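Desks are in at the Romaniuk rooms

Well, we finally have somewhere to put things down! The new white desks have turned up at the Romaniuk rooms, and after a morning of shuffling them back and forth across the wooden floor (felt pads next time, please) I reckon we've got a layout that works. Pushing two tops together was Gayan Uddin's idea, and I'll admit I argued against it until I saw how much nicer it is to spread out. 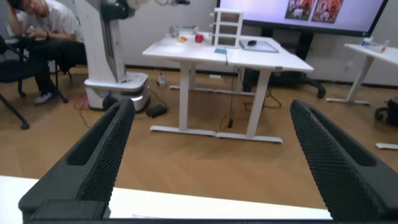 The whole lot came to $1,473 from Brosteck, delivery included, and the $300 we had left over from the winter raffle went towards it. I'm pretty happy with that – the first quote had my eyes watering. We've kept the open shelves up on the desk for now so people can get at them from a chair, but if you'd prefer them over by the wall, tell me or Gayan and we'll give it a go.

Wednesday's regulars have already asked about bookings, so yes, the room is open again from 9 in the morning, with space for 16 of us at a squeeze. Bring your own mug, the cupboard is still a disgrace.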